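Search this site
Enter keyword Go

About Clostusow

Clostusow is a small independent shop and packing room. We make up party tables, sharing bowls and gift boxes of sweets and snacks for offices, schools, clubs and family dos. We started with one counter and 12 kinds of sweet. There are now 106 on the list, and the list changes every May when we drop what hasn't sold.

We have four people on the packing side and a shop counter that opens at 10 in the morning. Last year we sent out 710 orders, most of them within an hour's drive.

What we do

Most customers come to us for a mixed table. You tell us how many guests there are and how long the event runs, and we work out how much you need. Wrapped and unwrapped sweets are kept in separate bowls. Wrapped ones can be put out hours ahead and any left over can go back in the cupboard. Gummies should go out last, as they harden at the edges if they stand in a warm room.

Gift boxes are made up to order under two names. Frade is the everyday box, with a mix of gummies and wrapped chews. Rastine is larger and has crisps and savoury bits in it as well. You can swap anything in either box if you let us know before noon the day before collection. We used to do a chocolate box called Dorkusier but stopped because it did not travel well in summer.

How we choose what goes in

We try everything ourselves at the work table before it goes on the list. A sweet has to taste all right, and the wrapper has to come off without a fight. We also check how things look once they have been tipped out of the bag, and how easy it is for a child to reach into the bowl. Tubs with a wide top do better than tall jars, and a bowl people can see into empties faster than one they can't.

Allergens

We do not make anything on site, so ingredients are as given by the maker. Please ask for the ingredients sheet when you order. Many gummies contain gelatine. We can do a table without it, but the choice is smaller.

Sweets and other bits on the table
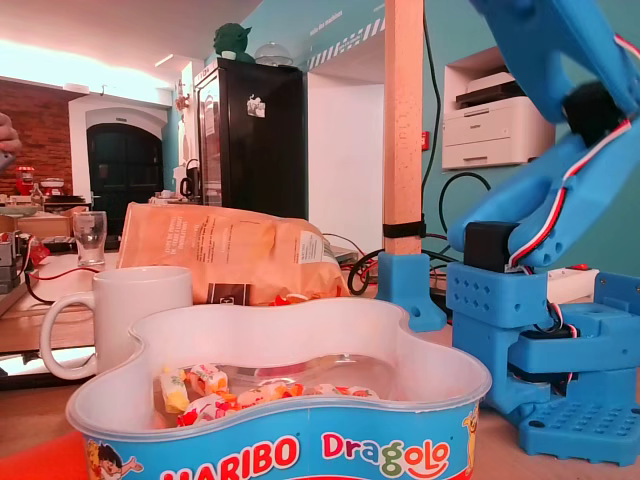
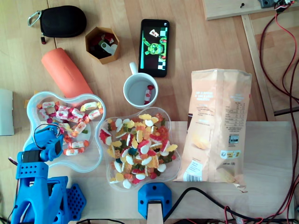 Wrapped sweets and a white mug among the things out on the table, both pictures.

Comments (3)

sherbet_fan
Had the Rastine box for our leaving do. Plenty in it, though the crisps went first.

Mum of two
Do you do the gelatine-free table for small numbers? We would only be 12.

Clostusow
Yes, 12 is fine. Ring the shop and we will go through the list with you.

We use cookies to remember your basket and to see which pages are read. Accept / Manage settings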